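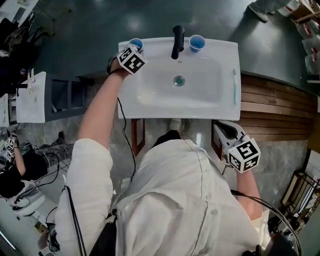 Kubiak Under-Sink Water Filter, Single Cartridge

Sold by Rososora. Fits most bathroom and kitchen basins with a cold supply valve you can reach.

We held off stocking this one for a while. Under-sink filters come with a lot of big talk, and the box for the Kubiak is no exception. It promises "mountain taste." We live on a flat plain and have no idea what that means. What we can tell you is what the unit does and where we think the claims get thin.

What it does

The cartridge is a pressed carbon block. It cuts the chlorine taste and smell, and it catches grit from old pipes. If your tap water tastes like a swimming pool, you will probably notice a change the first day. If your water already tastes fine, save your money.

What it doesn't do

It will not soften water. The leaflet hints at "reduced scale," and we saw no sign of that on the kettle in our shop kitchen after a whole cartridge. It is not meant for well water that hasn't been tested and treated. The word "purifies" shows up twice on the box, and we would like to see what they base it on. We asked Stekham, the distributor, in July and got the brochure back.

Cartridge life

Rated at 1000 gallons. Zbigniew Pawlak ran one in his own home and swapped it at 455 because the flow had dropped to a trickle. He has old iron pipes, so yours may last longer. We would still budget for more cartridges than the maker suggests. The little change-me light is a plain timer and knows nothing about how much water you have used.

Installing it

Shut off the cold supply, open the tap to drain the line, and fit the tee between the valve and the faucet hose. Hand tighten the housing. The plastic wrench in the box is good for taking it off later and far too good at cracking it on the way in. Run the tap for 2 minutes before you drink any. The first water comes out gray with carbon dust.

Specs

Maximum pressure: 100 psi
Cartridges included: 2
Connection: 3/8 inch compression
Cold water only

Will the Borodov cartridge fit?

It screws in. It also leaked on our bench, so we don't sell it for this housing.

Returns

Unopened cartridges can come back. Once the seal is broken they are yours. Questions about fit go to Barbara Stępień at the parts desk, and she will want to know what valve you have before she answers.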